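Tandcombe Assembly Trials: Frequently Asked Questions

Last updated 15/05/2022

Tandcombe is a paid trial service from Bramden. You send us a product that is now put together by hand, and we find out which steps a two-arm robot can do. You get the recordings and a written report.

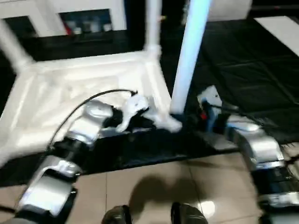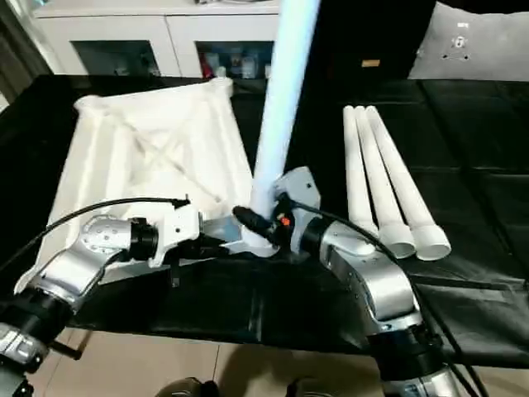
Two-arm handling of white parts over a black covering. First picture: the left gripper at the base of a leg. Second picture: both grippers at the foot of a tube.

What kinds of products do you take?

Mostly light household goods that come in parts: stools, small tables, shelf units, drying racks, plant stands. Push-fit and snap-fit joints are the easiest to work with. We also take products with screws, but the screw steps are priced separately.

Is there a size or weight limit?

No single part may be longer than 90 cm. The full product may not weigh more than 13 kg in its box. If you are over either limit, write to us before you ship anything. Sometimes we can test part of the product.

How many samples do I need to send?

Six complete sets for a basic trial. Please send them in the same packaging your customers get, with the printed instructions. If your parts come from more than one mold or supplier, tell us and mix them across the sets. Small differences in fit matter a lot to a gripper and we would like to see them early.

Can I send a prototype?

Yes, if the parts are close to final. Printed parts are accepted, but the report will say that they were printed, and the joint results may not carry over to molded ones.

How long does a trial take?

A basic trial runs 23 working days from the day we have all the samples and the signed order form. Trials booked in December take longer. We close for the last part of the month and those days are not counted.

What is in the report?

Every step of your assembly gets its own entry. The entry says whether the step was done by the robot alone, done with a person helping, or not done. It also gives the number of attempts and the average time. Where a step failed, we say what went wrong and at what point, for example a leg that went in crooked or a clip that could not be reached.

What counts as a pass?

A step passes when the robot completes it without help in at least 70 percent of attempts. You can ask for a stricter limit and we will mark the results against that as well. The price is the same.

Does the robot work on its own or is someone driving it?

Both are possible. In the first stage an operator controls the arms to work out a good way of holding and joining the parts. In the second stage the steps are run without the operator. The report keeps the two stages apart. Results from the first stage are never counted as passes.

Do I have to change my product?

No. Many customers do make changes afterward, and the report has a page of suggestions. The most common one is a wider lead-in on a socket, so a tube or leg can go in when it is slightly off angle.

My parts are all white. Is that a problem?

It can make edges harder to pick out, so we use a dark covering under the work. If your parts are black, let us know on the order form and we will set up with a light one.

Will my parts be damaged?

Expect some scuffs and possibly a broken joint or two. Samples should be treated as used once they reach us. We can send them back at your cost or recycle them.

Who sees my product?

Only the trial staff. The recordings are stored for 12 months and then deleted, unless you ask for them to be deleted sooner. We do not use customer material in our own advertising without written permission.

Can I watch?

Yes, by video link, during the second stage only. Ask for this when you book.

Can I buy the robot from you?

No. Bramden runs trials and does not sell equipment. If you want a production line quote, our partner Rangel can use the report as a starting point. You are free to take it to any other company.

Is this the same as the Plivovis program?

Plivovis was our earlier service and covered single-arm work only. It is closed to new orders. Reports already issued under that name are still available on request.

How do I book?

Fill in the order form and attach your assembly instructions. Ionuț Ene handles bookings and will reply with a price and a start date. Please do not ship samples until you have both.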